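Questions about our sustainability course

We get plenty of letters about the Stosora course, so we've gathered the usual questions in one spot. Do write if yours is missing!

Who is it for?
Anyone whose workplace wants to waste less and isn't sure where to begin.
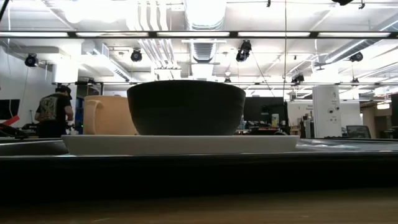
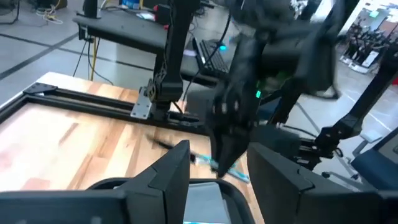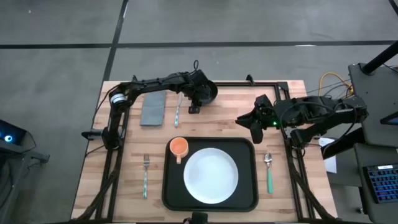 Kerstin Lindqvist wrote to us in April that her team got more out of reading their old power bills together than out of any pledge they'd signed, and we hear that a lot.

How long does it take?
There are three sessions, two hours each, and you're welcome to spread them out (most people do, what with everything else going on).

What does it cost?
$228 per workplace, however many of you come along.

Do we need a green policy first?
Goodness, no. Bring one if you have it, and we'll happily go through it with you.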